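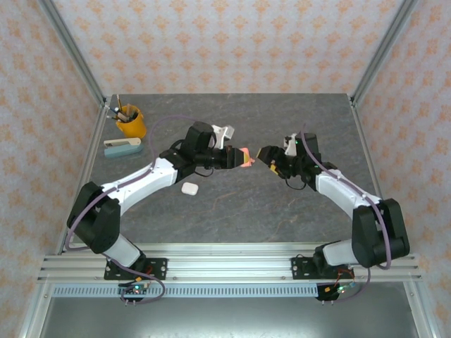

Two arms on the rail, grippers together over the grey marble-patterned top.

ZERILHOLM ALLOTMENT AND GARDENS ASSOCIATION
Minutes of the general meeting, Nov 11, 2021

Present: Gifty Boateng (chair), Dzifa Tsikata, Ekua Abubakari, Elba Navarrete (minutes), and plot holders as signed in.
Apologies: Kwadwo Dramani, who sent written comments on item 3.

1. Minutes of the September meeting
Agreed, with one change. Under item 5, "the hedge will be cut" should read "the hedge may be cut". It has not been cut.

2. Matters arising
Water butts: two delivered, no lids. Dzifa has written to the supplier again. Several members asked what was wrong with ringing them up. Dzifa said she had tried and been given a different answer each time.
Lower gate: the new padlock sticks. Members are asked not to oil it with cooking oil.

3. Proposal for shared composting
Ekua presented the scheme put forward by Akach, who would supply four large bins and a starter powder and collect nothing. The cost is £70 a bin. The leaflet says the bins will produce usable compost in 48 days.
Gifty asked whether that was in summer or in winter. Ekua said the leaflet did not say. Gifty asked who had timed it. The leaflet did not say that either.
Kwadwo's comments were read out. He has made compost on plot 74 for years and has never had a heap ready in under six months, with or without powder. He thinks the powder is mostly bran. He would like to see a heap made with it next to a heap made without, and he would like somebody other than the seller to look at them.
Ekua said she had visited a site at Stesitz where the bins are in use and the compost looked good. Asked how old it was, she said she had been told it was this year's. Elba asked whether she had seen the bottom of the bin or only the top. Only the top.
A member from the far end said that any scheme would fail unless people stopped putting bread and cooked food in, as they did the last time we had a shared heap, and that the rats would be glad of new bins. Another member said the rats were coming from the railway side and always had. This went on for a while.
The chair said she was not against composting but could not see what the £70 bought that four pallets and some wire would not. Ekua said it bought a lid. There was some feeling in the room that a lid was worth having.
Agreed: to buy one bin only, and to build one pallet bay beside it. Both to be filled in the same week with the same stuff, powder in the bin only. Dzifa to keep a note of the dates. No further bins to be ordered until there is something to look at.
One vote against (on the grounds that we should not buy any).

4. Plot rents
The chair reported that Appiah, who manage the land, have asked for a rise and described it as "modest". No figure has been given. Members did not feel able to call it modest or otherwise until there was one. Gifty to ask for it in writing, along with what was done with the last rise — the track was meant to be resurfaced and is much as it was.

5. Seed order
The usual group order will go ahead. Anyone wanting onion sets should tell Elba by the end of the month. The order needs to reach £100 for free delivery and is not there yet. Members asked for the "blight-proof" potatoes to be left off the list, having had blight on them.

6. Any other business
A blue wheelbarrow with a soft tyre has been left by the tap. If it is yours, please move it.
Ekua asked whether meetings could start earlier in winter. Left over to next time, as half the room had gone to put their coats on.

Actions
Dzifa: lids, bin and pallet bay, dates.
Gifty: letter to Appiah.
Elba: seed order.
Ekua: to ask Akach what is in the powder.

Next meeting to be fixed once the hall has confirmed its bookings.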